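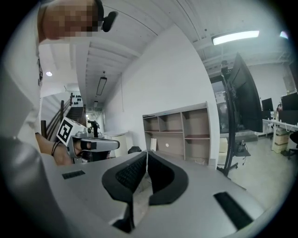
Ground floor, stair side. Beige open shelving, six cubbies in two rows.

Ollden Rooms – furniture and tidying notes
README, last changed 7/31/20

What this is

A set of written notes about the furniture in one large room and about how things get put away in it. Each note is one line of plain text saying what an item is, where it was left and where it should go. There are 3572 notes covering 82 kinds of item. The main file is notes.txt. The item names are in items.txt and the places are in places.txt.

The notes were started in June as a list for Batitz, the firm that handles our furniture orders, so that we could stop ordering shelves we already had. People kept adding to it and it grew into this.

How places are named

Every place has a short name made of the piece of furniture and the part of it. The open shelving is SHELF-B, and its cubbies run from B1 at the top left to B6 at the bottom right. The white cabinet is CAB-W. The tall monitor on wheels is not a place and nothing should be filed under it, though it does turn up as a landmark ("left of screen").

Colours are written as they look under the ceiling lights, so beige may be cream to somebody else. If you search by colour, try both. 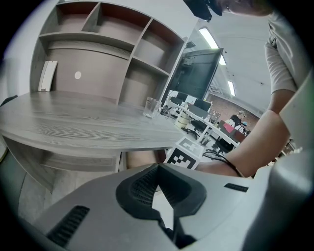
Desks with built-in shelving get their own group of names, starting with DESK. The part above the desktop is counted separately from the desktop, and the open shelf underneath is separate again. Small things tend to stay on the desktop for a long while before anyone files them. A drinking glass like the one at the foot of the shelves goes down as "glass, clear, DESK-TOP", and its home is the kitchen, even with every compartment above it empty. Thin boards leaning against a back panel are written as "panel, leaning". We don't guess what they are for.

Format

One note per line, fields separated by a semicolon:

item; colour; place found; place it belongs; remark

The remark can be blank. If the home of an item is unknown, the fourth field says UNSORTED. Please don't leave it empty, as the Zivberg spreadsheet import drops the whole line when you do.

Small loose things

Blocks, lids, pens, tape and so on are under LOOSE. Material is given only where the writer was sure of it. Small wooden blocks are "block, wood" whatever their size, and the edge of a table counts as the table. 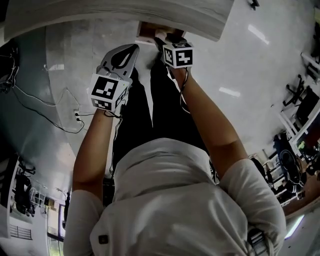
Severyn Kravets wrote to ask why the edge of a table isn't a place of its own, as things left there are the first to end up on the floor and he would like to be able to pull them out in a search. It's a fair point. For now the word "edge" goes in the remark field, and the older notes have not been gone over for it.

Floor and boxes

Boxes are filed by where they stand. What is inside is left out unless the box was unpacked, and then each thing gets its own line. A box partly under a table is "floor, under table" and a box clear of it is "floor, open".

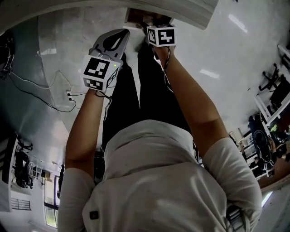 Cardboard box, brown, partly under the white table. Filed as "floor, under table".

Known problems

The first 60 notes use the old place names from the Yatsenko floor plan. A conversion table is at the end of places.txt.

"Cupboard" and "cabinet" are both in use and mean the same thing.

Some items were noted twice by different people on the same visit. We left these in.

Use

Free to copy and change for any non-commercial purpose – please keep this file with the notes. Corrections can go straight into notes.txt with your initials in the remark field.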